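Dye workshop notebook
1 May 2018
Shares 65 | Comments 4

Woad vat number two is alive! Jurgita lifted the lid first thing and there was the coppery skin on top, with a proper clump of blue froth in the middle, and the liquor under it a lovely murky yellow-green. I'd nearly given up on this one. Smell is sweetish, a bit like old hay, much better than the last vat (which smelled like a drain and dyed like one too).

Kept it warm overnight in the Positz tub with two blankets. No more bran for now, just a pinch of lime if it goes sour.

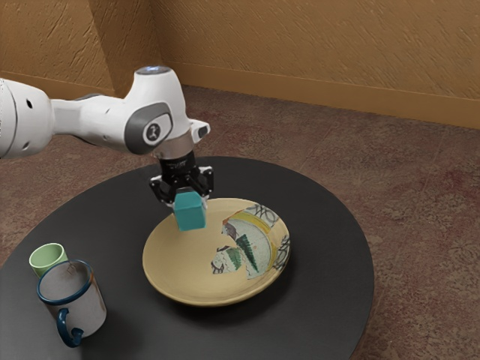 First dips were the Grajales fleece, scoured last week and soaked in plain water since breakfast. Short dips, long airing. The wool comes up green and turns while you stand there holding it, and I must have watched it a dozen times today and still called Mircea over to see. He went straight back to his madder, which is fair, it was at a touchy stage.

Dip notes:
skein A, one dip, pale duck-egg, patchy near the tie
skein B, three dips, good clear blue, a little rubs off on the thumb
skein C, weld first (alum mordant), then one dip. This is the one. Proper sea green

Weld bath for C was 158 g dried tops, simmered gently and strained through the old curtain. Loosen the ties next time, Ihor is right that the white rings come from tying too tight.
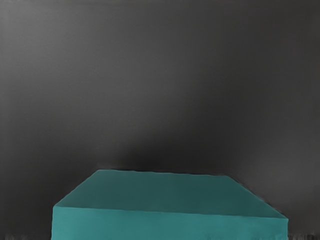

Long talk with Margus over tea on judging greens by eye. We keep disagreeing over skeins and then finding we've been holding them at different angles to the window. The big teal block is the same story: the flat top looks nearly a deep blue-green and the front is clearly lighter, and you'd swear they were two shades if you'd only seen a snippet of each. So from now on skeins get hung on the rail by the north window, same height, and we stand in the same spot. Card swatches flat on the bench are banned for matching (Margus agreed, with some grumbling).

Wash test on C: cool water, the Wovow soap, then rinsed until clear. Hardly any blue came away. Drying in the shade now. I want a light test as well, half under foil on the sill, and we'll leave it there until August.

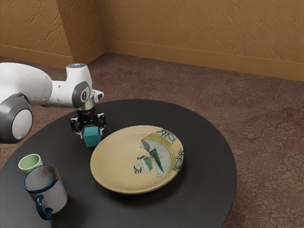

White arm above the round black table, small blue light on top.

Arūnas rang about the Nollen yarn. He has 1,500 g put by if we can promise an even sea green across the lot. I'd love to, but the vat will tire long before that and the last skeins would come out paler. Better to dip everything once, rest the vat, then go round again in reverse order. Need to try it on a small batch first.

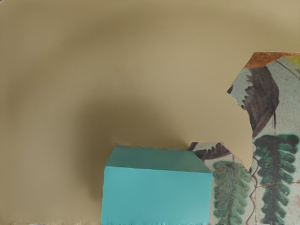 Turquoise box against tan-beige, soft shadow behind.

To do: check vat before bed, stir gently, lid back on. More weld tops. Ask Mircea what he did with the good thermometer.

Get new notebook entries by email. Unsubscribe whenever you like.
Contact | © 2018 Dye workshop notebook | Back to top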